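帕维比队际杯（Pavirby）

帕维比队际杯是一项地区性业余足球赛事，每年春天在博斯图姆（Bostum）及周边几个镇子之间举行。它没有电视转播，也很少登上全国性报纸，可是在当地人的日历上，分量一点也不比联赛轻。许多人家里至今还收着旧的秩序册，封面磨得起了毛，里面夹着当年的门票，翻出来就能聊上一个晚上。

名称

赛事得名于帕维比草地，也就是最早几届比赛使用的那块场地。草地靠着河，雨水多的年份，东侧边线附近总有一片软泥，边锋们都不太愿意往那边带球。老球迷习惯只叫它“草地杯”，外地来的人听了常常以为是另外一项比赛，其实说的是同一回事。

起源

最初的比赛只是两家工厂之间的友谊赛。格奥尔吉耶夫（Georgiev）纺织厂和斯库雷尔（Skurell）锯木厂隔河相望，工人们下了班就在草地上踢球，球门是锯木厂自己钉的，网是纺织厂自己织的，织得很密，据说下雨以后沉得能把横梁压弯。后来邻镇的队伍听说了，也陆续要求参加，友谊赛这才慢慢有了抽签、赛程和奖杯。两家工厂的名字一直保留在球队的队名里，格奥尔吉耶夫队穿深绿色，斯库雷尔队穿红白条纹，这个搭配几十年没有大改，只是条纹时宽时窄，要看那一季从哪里订到布料。

赛制

队际杯采用单场淘汰制，每一轮都重新抽签，不设种子队。常规时间打平，就加时，再不分胜负则罚点球。早年并不罚点球，而是隔一个星期重赛，有一次两支队伍连着重赛了好几回，河边的草皮都踢秃了，组织方才下决心改了规则。

参赛球员须在本地居住或者工作，这一条看似简单，每年却总要引起一点争论：住在外地、只在博斯图姆收割季帮工的人算不算？现行规则的答案是算，但要在报名截止以前已经上工。每队可以报2名门将，这个数目是后来加上去的，原先只准报一名，遇上门将受伤，就只好让中后卫戴上手套顶一阵子。

半决赛以前的比赛由抽签中先抽出的一方作主场。决赛固定放在博斯图姆的市镇球场，那里有43级台阶的看台，是全地区最高的一座，坐在最上面一排能越过对面的屋顶望见河湾，风也格外大，带条毯子去总是不错的。

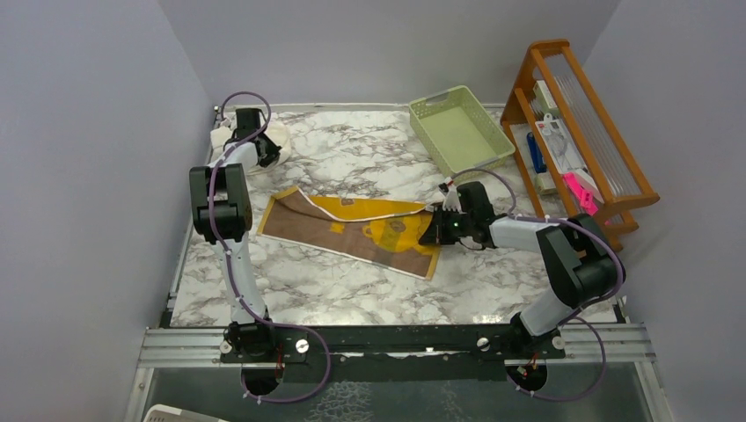
工作台上的两台机械臂

奖杯

冠军奖杯是一只带双耳的银杯，杯身不高，底座却相当宽，为的是能多钉几圈刻有冠军队名的小铜牌。铜牌钉满一圈，就在下面再加一层木座，所以这只奖杯是越长越高的，老照片里的样子和今天相比，简直像两件东西。最底层的木座出自斯库雷尔锯木厂，用料十分扎实，捧杯的人往往没有料到它这么沉，颁奖时手忙脚乱的情形并不少见。亚军没有奖杯，得到的是一面绣字的三角旗，绣工照例由格奥尔吉耶夫纺织厂承担。

观众与纪录

队际杯单场观众人数的最高纪录是1324人，出现在一场格奥尔吉耶夫队对斯库雷尔队的决赛上。那场比赛从下午踢到将近天黑，最后由斯库雷尔队在加时赛里以一记角球后的混战进球取胜。进球究竟该算在谁的名下，两名前锋各执一词，记录簿上写的是“斯库雷尔队，角球后”，这样的写法后来在当地成了一句俗话，用来形容说不清是谁做成的好事。

普通场次的观众自然少得多。有售票记录的首轮比赛里，人数最多的一场是911人，那天恰好赶上集市，许多人提着菜篮子就进了场。两支工厂队之间的对决始终最受欢迎，几乎每次都要在门口多摆几张卖票的小桌。

传统

比赛日有一些不成文的规矩，外来的观众初次见到会觉得新鲜。开球以前，主队队长要走到河边，把硬币在水里蘸一下再交给裁判，这个习惯从草地时代传下来，即使比赛搬到了离河很远的场地，也总有人用水瓶装一点河水带去。中场休息时供应豌豆汤，由主队一方准备，汤的稠稀好坏也会被人拿来评比，有时候讨论得比上半场还要热烈。

终场以后双方球员一起吃饭，输的一方先坐，赢的一方负责端盘子。决赛也不例外，冠军队员往往穿着沾满泥的球袜在桌子之间跑来跑去，奖杯则摆在面包篮旁边。

场地变迁

帕维比草地因为春汛时常积水，后来不再承办正式比赛，不过仍作训练和少年队比赛之用。原先的木制球门已经拆下，其中一根横梁收藏在市镇球场的更衣室走廊里，上面用小刀刻着好些名字的缩写。市镇球场的草皮在2019年3月22日重新启用，此前因更换排水管关闭了整个冬天，那一届的前几轮比赛因此借用了斯库雷尔厂区旁边的场地。那块场地比标准尺寸略窄，惯于走边路的球队颇不适应，长传和界外球反倒成了主要的进攻办法。

少年组

队际杯另设少年组，赛程与成年组同步，决赛安排在成年组决赛当天上午。少年组的比赛时间较短，换人不限次数，冠军同样能得到一面三角旗。成年组的不少球员都是从少年组踢上来的，父子先后代表同一支工厂队出场的例子也有好几家。

参见

格奥尔吉耶夫纺织厂足球队
斯库雷尔锯木厂足球队
博斯图姆市镇球场
帕维比草地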